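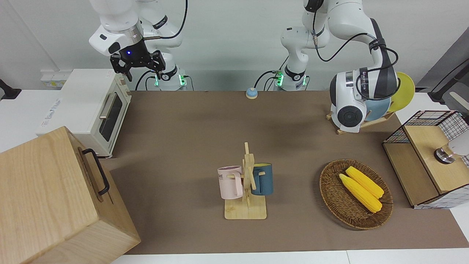
Flilonska Housing Cooperative, Resident Services Office

CALL FOR PARTICIPANTS: SHARED MEALS STUDY

The Resident Services Office invites adult residents of the Gemedard and Kimix buildings to take part in a study of shared evening meals. The study will help the Cooperative decide how the ground floor dining rooms should be furnished, scheduled and paid for in the coming years.

Participants will attend one meal a week for 10 weeks and keep a short written diary of each. Entries should note who cooked, how the work was divided, what the food cost and whether the time suited the household. Diaries may be kept on paper or by e-mail. There will also be 2 group interviews, held in the Prokopenko Room.

Applicants must be 18 or older and must have lived in either building since January or earlier. No cooking experience is required. Persons who follow a special diet are encouraged to apply and should state their needs on the form. Only one member of each household may be enrolled, although other members are welcome at the meals. 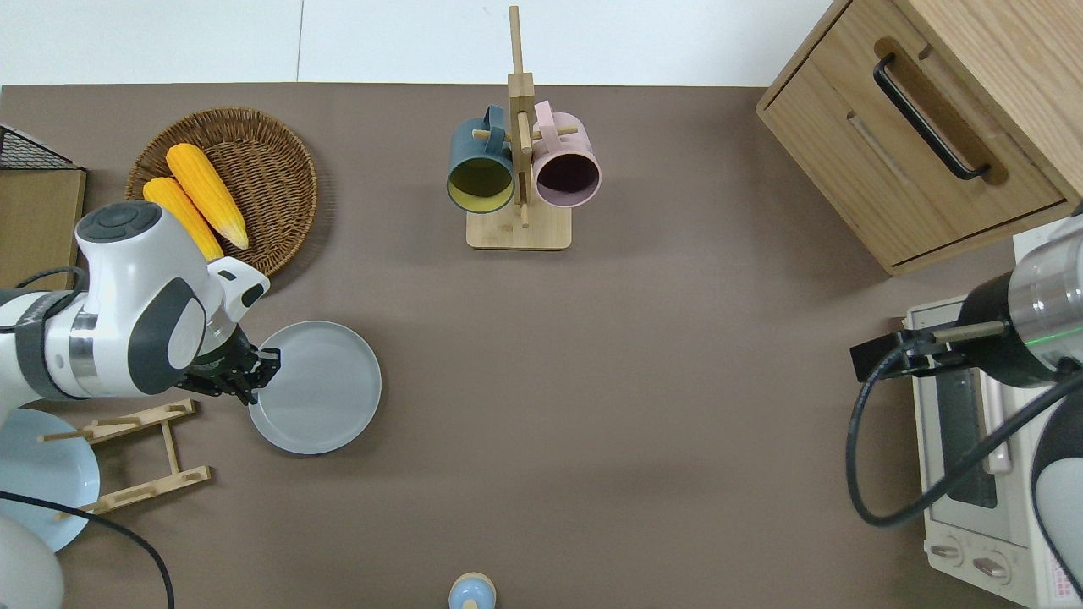 A gray plate on the table.

Each participant who completes the study will receive a payment of $131, issued by check after the final interview. Groceries for the meals are paid for by the Cooperative. Participants who withdraw early will be paid for the weeks they attended. Names and unit numbers will be removed from all diaries before they are read by the study staff, and taking part will have no effect on rent or lease terms.

Application forms are available at the front desk of both buildings. Completed forms must be returned to Room 905, Gemedard Building, by 11 Feb 2018. As this is a Sunday, forms may be placed in the mail slot beside the door. All applicants will be notified in writing. Late forms will be held for the waiting list.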